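Right, week six, and the bit of the module I've been looking forward to. These are my notes for the grasping session, tidied up a little. Bring them along, scribble on them, and tell me where they're unclear (Aarne Rissanen found two mistakes last time, thank you Aarne).

## What we're asking

Last week we looked at grasp scoring for boxes and tins, where the shape stays put while the fingers close. Now take that away. If the thing squashes, folds or sags, does a score worked out before the touch still tell you much once you're holding it?

The paper to read is the Herkbridge one by Tatsuya Hosoda and Mackenzie Kowalchuk. Their answer is "a bit, but look again after you've closed". They call the second look a regrasp check, and I like it a lot because it's so cheap! You close the fingers, grab one picture from the wrist camera, and a small network gives you a number between 0 and 1 for how likely the hold is to survive a lift. Under the threshold, you open up and try again.

The wrist view is a funny thing to get used to. The gripper takes up a great chunk of it, the background can be at any old angle, and the network has to learn to care about the small patch where finger meets object. 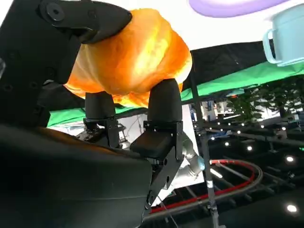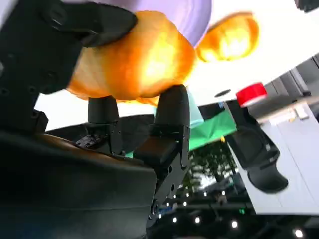
Both of these have something orange and lumpy held at the fingers, with light coming through or off it, and that brightness is a real nuisance if your method leans on colour edges.

## How they trained it

- 681 grasps in total, each one labelled by hand as held or dropped
- 200 of those kept back for testing, and never touched during tuning
- every picture is taken after closing and before lifting, so the label always comes from later than the picture
- the threshold was picked on the training part only (please do the same in your coursework, I will check)

With the check switched on, 70 of the test grasps were flagged for a second go. Sohail Khattak asked me whether a flagged grasp counts as a failure. It doesn't, but it does cost time, and I think the paper is a bit quiet about how much.

## Things I'm not sure about

The labels are yes or no, and soft things don't really behave like that. Something can slide halfway down the pads and still be "held". I'd have liked a third label, or even just a slip distance in millimetres. Colton Li has the opposite view and thinks more labels would only mean more arguing between labellers, so ask him for his side.

## Before next time

1. Read sections 2 and 4. Skip the proof in the appendix unless you enjoy that sort of thing.
2. Sketch what the check would do with a grasp that looks fine but is badly off-centre.
3. Write down one case where looking again wouldn't help at all, and bring it to the seminar.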